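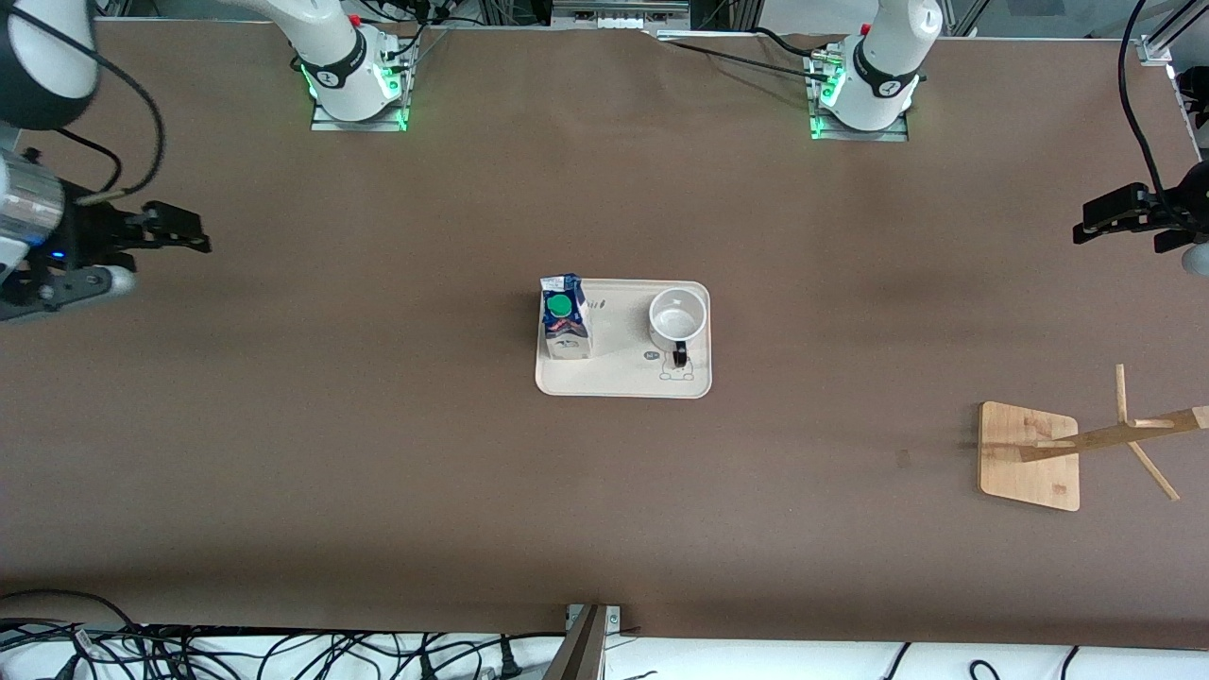

Slide 1. Morning, everyone. I'm here to talk about why your council's hard rubbish booklet is unreadable, and why that's mostly the fault of people like me. I write plain-language material for local government, fifteen years now, and in that time I've seen one booklet improve on its second edition. (Pause. If Didier laughs, it was his booklet.) A form starts life short and plain. Then each department comes along and adds something to it. By August you can't find the bin dates.

Slide 2. The Landton booklet
- Hold up the paper copy. Let it flop.
- 80 pages. The collection dates are on page 61, after the mayor's message and a history of the tip.
- Read the sentence aloud, all of it, one breath: "Residents are advised that items presented for collection prior to the commencement of the designated presentation period may be deemed to constitute unlawful deposition."
- Wait.
- "Don't put your couch out early or we might fine you."
- Ritu Rajput's note in the margin of the draft was "who is depositing whom?" Legal replied to it in earnest, over 2 pages.

Slide 3. Where the long words come from
Go slower here than last time. People in Sotelo were still writing down the couch.

Long words get in because somebody was once told off. A resident rings up, cross, having found a gap in the wording, and the gap gets plugged with "including but not limited to". It never gets unplugged. I went through one Pledau parking permit form with Constanza Urrutia and we traced eleven clauses back to the same bloke and his caravan. He moved away years ago. The clauses stayed on.

(If they're a legal crowd, skip the caravan and go to the trailer definition on the spare slide.)

Slide 4. What we did at Landton
- Cut the mayor's message. Lost that one. Put it back, smaller.
- Dates on the front cover.
- A fridge magnet. Javiera Pereyra's idea, and I argued against it for a month, so she gets named in every talk.
- 3,000 magnets printed. First batch had last year's dates. We don't need to dwell on it.
- Calls to the front desk dropped after the second batch. I'd love to claim the prose did that. It was the magnet.

Slide 5. Testing it on humans
Sit someone down, give them the booklet and a question, then shut up. The shutting up is the hard bit. Aldana Cabral puts a biscuit in her mouth.

Ask "when can you put your mattress out?" and watch where their finger goes. Don't ask if they like it. Everyone likes it. They'd like a phone book if you'd baked for them.

Slide 6. The Trostik template
Mention it's free, mention the link's in the handout, don't read the slide out. The colours are awful on this projector. Green headings come up khaki.

Exercise, if there's time before the 10.30 tea: pass round the dog registration form and get each table to find the fee. Last lot took nine minutes, and a woman from finance found two different fees.

Questions. Someone will ask about "shall". The answer is "must". Someone will then ask about "may".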